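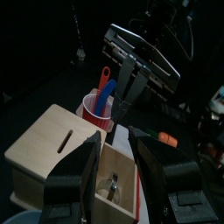
Collecting Demonstrations, Part Two
Notes by Roman Sobczak
January 14, 2022

Okay, so last time we talked about what a policy does with examples once it has them. Today is the messier half, getting the examples in the first place (my favorite half, I admit!).

For the Dramelura assignment each pair owes me 300 demonstrations. That sounds like a lot until you've done an afternoon of it. My own best session was 142 before my wrists gave out, and I threw away 40 of those the next morning when I watched them back.

Things I look for when I'm deciding what to keep:

- Did the person driving hesitate for ages before the grasp? The model will happily learn to hesitate too.
- Could you have picked the object out from the wrist view alone? If you were peeking over the top of the arm, the robot is missing something you had.
- Is the start position different from the last run? Move the cup. Move the box. Please.

I'm fussy about that last one. In October a pair handed in a lovely clean set, every run a success, and every run began with the objects in the same six spots. You can guess how the policy did when I nudged things over.

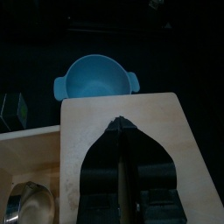
Handout 6, page 2

Wrist views fool people. A light blue pot stands out nicely against a dark background, but a board in front of it can hide its lower rim, and then you're guessing at depth. Slow down there, and log the run as "occluded" in Clidine so we can pull those out later and see how many we really have.

Failed runs: keep them, in their own folder. If you fumble and then recover, that's gold, so leave it in the main set and write a note.

Reading for next time is the Mokoena chapter on labeling, first half only.

Comments (2)

Lungile Adams: Does a recovery count toward the 300, or is it extra?

Roman Sobczak: It counts! Just flag it.

Related notes
Collecting Demonstrations, Part One
Setting Up Lullus on the Lab Machines
How to Split Your Runs for Testing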